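How a Hand-Held Gripper Kit Teaches a Robot
For readers ages 9 to 12
April 6, 2023

A robot arm in a factory can do the same move all day. It can lift a box, turn, and set the box down. It can do this 1000 times without getting bored. But if the box is in a different place, or if the box is replaced by a teacup, many robot arms will fail. Nothing in their instructions covers a teacup.

One way to fix this is to show the robot many examples. The Penley kit from Dravier is made for that job. It is a set of tools for people who want to record how a task is done, so that a computer can learn from the recordings. This page explains what is in the kit, how it works, and where it falls short.

What is a gripper?

A gripper is the hand of a robot. Human hands have five fingers. The Penley gripper has 2. Each finger is a flat pad, and the two pads move toward each other to pinch an object. They move apart to let it go.

Most grippers are bolted to the end of a robot arm. This one is held by a person. The person squeezes a trigger in the handle, and the pads close. A small camera on the tool looks out between the fingers and records what is in front of them. The recording shows the pads, the object, and everything behind the object.

Why hold it by hand?

Moving a whole robot arm by remote control is slow. It takes practice, and the arm costs a lot. A hand-held gripper can be carried to any table. A person already knows how to reach for things, so the learning time is short. The recordings can then be used for a robot arm that has the same kind of fingers and the same kind of camera. To that robot, the view in the recording is close to its own view.

What does the camera record?

The camera sits behind the fingers, so both pads are always in the view. The object to be picked up is farther away. As the person moves the tool, the object gets bigger, smaller, or slides to one side. The computer has to learn what each of these changes means. 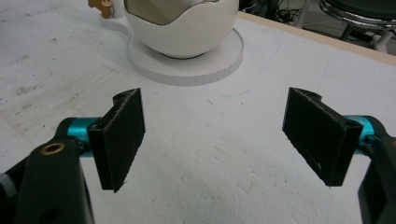
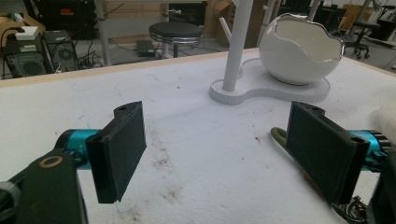 Both views: two black pads, a white tabletop, and an egg-shaped piece on a wide base.

An object with a curved, glossy surface is a hard test. Curved surfaces give flat pads very little to hold. Shiny surfaces reflect light, and a bright spot can look like an edge to a computer. An uneven rim adds another problem: the best place to grip on one side may not match the best place on the other side.

For these reasons, the kit's guide tells users to record the same task from many starting points. The tool may start on the left in one recording and on the right in the next. A computer that has seen only one starting point will learn only that one.

How many recordings are needed?

This depends on the task. The sample lesson that comes with the kit is called "Pick and Place." It contains 189 recordings of small objects being lifted and set down. The longest one lasts 17 seconds. The guide calls this a small set, suitable for a first try. A harder task needs more.

Each recording has three parts:

Video from the camera.
The position of the tool in the room at each moment.
The width of the gap between the two pads.

The computer studies the three parts together. It looks for patterns, such as "when the object is between the pads, the gap gets smaller." Nobody types that rule in. The computer works it out from the examples. This is called machine learning.

What works well

The tool is simple to hold, and the trigger is easy to squeeze with an adult hand. The pads can be removed and replaced when they wear out. The Sheehan software, sold with the kit, plays back each recording and lets the user delete the bad ones. This matters. If a person drops an object by accident and keeps the recording, the computer may learn to drop things too.

What could be better

The handle is too wide for most children. Users younger than 12 will need both hands. The tool also gets heavy after a while – short sessions with breaks are better than one long session. The camera needs good light. In a dim room, dark pads and dark objects are hard to tell apart.

The kit does not include a robot arm. That is sold separately. Without one, you can make recordings and train the computer, but you cannot watch a real arm try the task. The Hunside simulator, a free download, shows a drawing of an arm on the screen. It is useful, although a simulated cup never slips in quite the same way as a real one.

Words to know

Gripper: the part of a robot that holds things.
Pad: the flat surface that touches the object.
Recording: a saved example of one task.
Simulator: a computer program that imitates a real machine.

A new version of the guide came out in February. It adds a chapter on soft objects, such as sponges and socks, and a page on cleaning the pads with a dry cloth.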